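The bun that would not let go

A fault in a kitchen robot rarely looks like much. At the Cendell test kitchen it looked like an arm that had stopped above a plate, with a steamed bun still in its fingers and no alarm showing on the screen.

The job is simple enough to describe. A two-armed machine stands at a white table with an electric steamer on it. The glass lid comes off and is laid on the table, and the right arm picks the buns out of the basket and moves them to a round plate. Jedska, the catering firm that is paying for the trial, wants to know if the same machine could work through a breakfast service in a hospital canteen.

Tzu-hsuan Lo runs the tests. She keeps a log of every transfer, and by the time I visited in November it had reached 2,521 entries. Of those, 191 were marked as faults. Most were dull: a bun nudged but not picked up, a bun put down too near the rim, a lid that slid when it was touched.

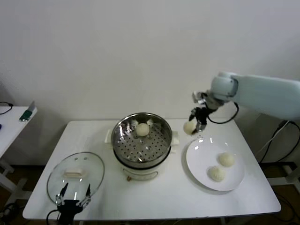 What worried her was a smaller group, which she had started calling "holds". In a hold the arm makes its pick properly, carries the bun over and then doesn't open its fingers. The software believes the bun has been released. The next command goes out, the arm sets off back towards the steamer, and it is still carrying the last bun when it gets there.

"With a wooden block you would lose a few seconds," Lo said. "With food it goes back in and gets pressed on top of another one. Then you have two spoiled, and the machine thinks it has done well."

The first guess was the grip force. Steamed buns are soft and the skin is tacky, and a fingertip that squeezes a little too hard sinks in and sticks. Lo turned the force down. The holds carried on at the same rate, and now buns were being dropped as well, so she turned it back up.

The second guess was steam. Fung-ping Tseng, an engineer from Jastau, the company that looks after the arms, spent a morning checking the seals on the gripper bodies and found no damp in them. 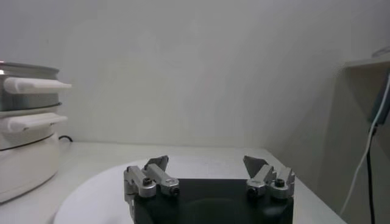
Tseng found the cause in the wiring. The cable to the right gripper runs in a loop over the forearm and down to the wrist. When the wrist turned to face the plate at the far end of its reach, the loop pulled tight and the connector shifted in its socket. The power stayed on, so the fingers kept their grip. The signal line dropped out for a moment, and if the open command was sent in that moment it was lost.

The software made matters worse. It sent the command once and never asked the gripper where its fingers were. Shek, the control package used here, can read the finger position back, but the check had been switched off during an early speed trial and left off.

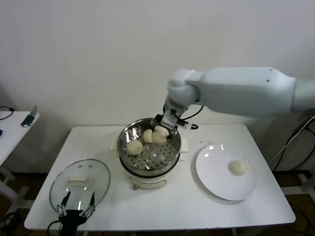 Could a fault like this hurt someone?
At this table the main risk was to the buns, as people stay out of reach while the arms are moving. In a canteen it would be a different matter. A cook who sees a stalled arm with food in its fingers will reach in and pull, and an arm that believes it has finished will move off without waiting.

Lo takes that point seriously. Her rule was that the arms must be stopped at the button before anyone touches a gripper, and it was written on a sheet by the door. She admits the sheet was easy to walk past. It has been moved to the screen, and the operator must tick it off before a run will start.

The rest of the repair was cheap. Tseng fitted a longer cable and clamped it on both sides of the connector. The position check was turned back on, which adds a short pause to each transfer. If the fingers don't report open after 3 tries, the arm stays where it is and the run ends.

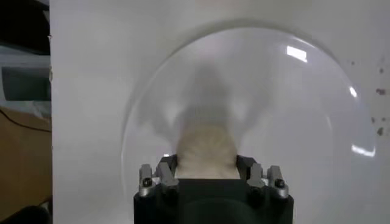

What is still open

The left arm uses the same type of connector. It works nearer to its own base and has not shown a hold, but Tseng wants its cable changed too before the trial goes any further. Jedska has asked for a fresh set of runs with both arms done, and for the old log to be kept separate from the new one.

Lo is also going back through the earlier entries. She thinks some of the faults put down to sticky buns were holds that cleared themselves when the wrist turned back, and she had reached the second week of the log when I left.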